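# Plellard P2 two-arm cell: wheelchair handling kit

Sketeck supplies the Plellard P2 as a complete upper body with two arms, two multi-fingered hands and a head camera. The kit on this page adds what a site needs to run push-handle work with a standard manual wheelchair. It is sold for training rooms and test wards with a smooth, level floor.

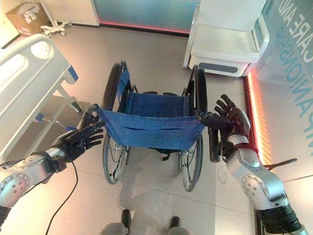 Hand alignment is the first thing to check after delivery and after any wrist swap. Park the chair square to the robot with the backrest facing it and both brakes set. Bring the hands up open, fingers raised, and stop short of the push handles as shown, then compare left and right from the head view. If one hand sits high, correct it at the wrist band, never in the software offset. The offset is for chair height only.

## Grip setup

- Close the hands on the foam or rubber part of the handle, clear of the brake lever.
- Start at grip level 7 and go up one step at a time.
- Keep brake cables outside the fingers. A trapped cable will pull the brake on during a turn.
- Re-teach the closed position if you change to a chair with thicker grips.

The controller stores 73 taught positions. Older units hold fewer and need the Granström memory card, part 148, fitted behind the rear cover.
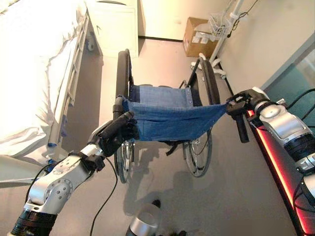
Clyde Halvorsen wrote from Perkudville that his finger pads wore fastest on the thumb side, and that swapping them left to right at each service got him a good deal more use out of a set. We have since added that step to the service card.

## Care

Wipe the hands with a dry cloth after each session. Do not use alcohol on the pads – it hardens them. Arm cables need enough slack to reach full extension without dragging at the wrist, so run both arms out slowly once a week and watch the loops. Clip back anything that could get under a wheel.

Joint cap screws are tightened in a cross pattern. Loose caps show up as a tick when the arm reverses direction.

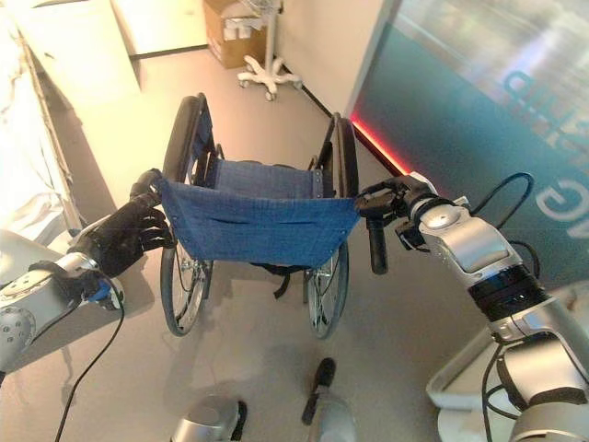
If the tick stays after tightening, take the load off the arm, power down and turn the joint by hand. Roughness means a bearing, and the arm should come back to us. A smooth joint usually means the cap seal has shifted – order seal set 97 and fit it dry.

Repairs are booked through Ignacio Van Dusen at the Sketeck service desk. The workshop is closed for stocktaking during the first week of November.

Page revised Oct 12, 2020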